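Galería: el brazo de Lalness y la parada que no paraba

Nos vendieron el montaje como cosa de una tarde. Flunik, el programa que lo gobierna, prometía detener el brazo en cuanto un servo pasara de carga. Pues no. Un sábado, con la pinza apretada contra el borde de la bandeja, siguió empujando hasta que Abelardo Bustos cortó la corriente a mano. El registro guardó más de 3.000 avisos de sobrecarga y ninguna orden de parada.

El fabricante, Lorau, respondió que el fallo era «de configuración». Puede ser. La configuración era la suya, la que viene de serie, y nadie nos ha dicho todavía qué casilla había que cambiar. 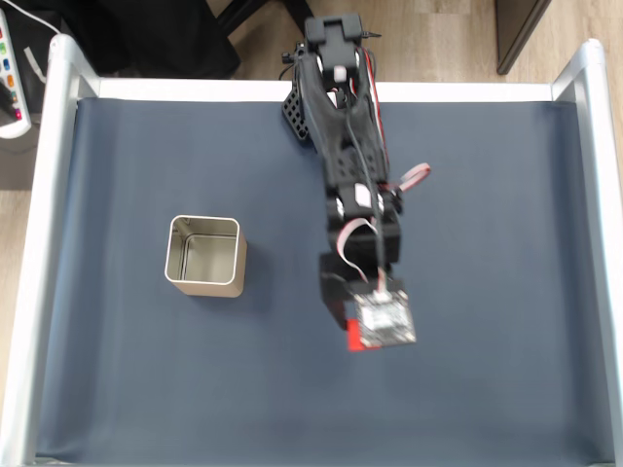 Florante Rivera no compra ninguna de las dos versiones: para él, una parada que depende del mismo programa que mueve los motores es un adorno, y lo único serio es un pulsador que corte la alimentación. Pidió que constara.

El brazo sobre la tela azul, junto a la lata cuadrada. El cable plano rojo y blanco tiene un extremo suelto.

Lorau mandó después una actualización. La probamos 20 veces, forzando la sobrecarga, y en 15 se detuvo. En el correo lo llamaban «comportamiento corregido». Hasta que llegue el pulsador, Mylene Dagdag ha prohibido dejarlo en marcha sin alguien al lado del interruptor.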